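Notebook - Arruda catalogue, shelf listing and the Hilora import
Somness reading room, back office

Picked up where I left off, which is to say in the middle of the H boxes with my tea going cold. The old card drawers are done as far as "Harbours" and I'm now fairly sure whoever typed the second half of them had never met whoever typed the first. First half: author, title, place, date. Second half: title, sometimes author, and then a remark in pencil like "good maps" or "see Essam". (He says he has no idea what it meant either, and he was here when it was written!)

Ran the first proper batch into Hilora this morning. 125 records, all from the pamphlet boxes, nothing fancy. 35 of them bounced. I went through the lot by hand and it was the same thing nearly every time - the imprint field. When a pamphlet says "published for the author" and gives a printer but no publisher, I'd been putting the printer in brackets in the publisher box, and Hilora chokes on the opening bracket. Take the bracket out and it goes through as good as gold. So the rule from now on: printer goes in the note, publisher box stays blank, no square brackets anywhere in the imprint. I've written it on the card above the scanner as well.

There were 2 that bounced for a different reason and I still don't understand them. Both are the Gendlow sermons, both bound with something else, and both come back with "parent missing" even though the parent record is sitting there large as life. Nawal thinks the import reads the file top to bottom and the child went in before the parent. I'll try swapping the rows tomorrow. If that's all it is I shall be cross, as I spent most of an hour retyping shelfmarks.

Dates next. Oh, the dates. One of the Arruda tracts has 1630 on the title page in ink, in a hand that can't be anything like that old, and the printed date has been trimmed off by the binder. Essam Hegazy wants it left as 1630 so that people searching can find it. Nawal Erraji wants it blank with a note. I've gone with a question mark after the year and a note saying where the figure comes from, which pleases neither of them but at least a reader can see what we had to go on. Paper looks later to me. The chain lines are awfully regular and there's a watermark I can half make out, a pot or a jug, with letters under it that I'd love to get a raking light on. Put it aside in the blue folder, top shelf, not the trolley.

Subject headings: I've stopped trying to be clever. We had "Electricity supply", "Electric power" and "Power, electric" all in use for the same run of committee reports, and I've merged the three into the first one. Still to sort out are "Fruit - storage" and "Fruit, diseases of", where there's a real difference and I don't want to squash them together just to tidy the list. The growers' handbooks sit happily in either, so they'll get both. Must ask whether Hilora shows a record twice in the subject browse if it has two headings close together. It did in the old system and people complained.

Also the French co-editions. Several have an English text with a Paris imprint and I'd been coding the language from the imprint like an idiot. Fixed the ones I could remember doing. Anything I did before lunch on the first box wants checking again, so if you're reading this and have a spare half hour, please start there and initial the slip!

For tomorrow: swap the Gendlow rows and re-run, find the missing guard book (green spine, tall, last seen near the map chest), order more acid-free slips, ring the binder about the two loose boards. 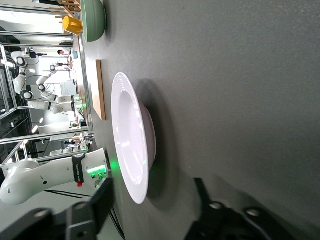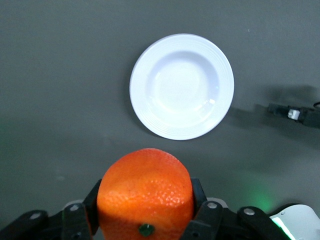 Somness, September

Back for a quick addition before I lock up. Swapped the rows after all, couldn't leave it alone, and both sermons went in first time. Nawal was right, and has been told so. I've changed the export sheet so that the bound-with items sort underneath their parent, and it ought to look after itself from the next batch on. Guard book still missing. Essam has a feeling it went down to the Gendlow store with the oversize atlases, so I've left a message with them and we'll see.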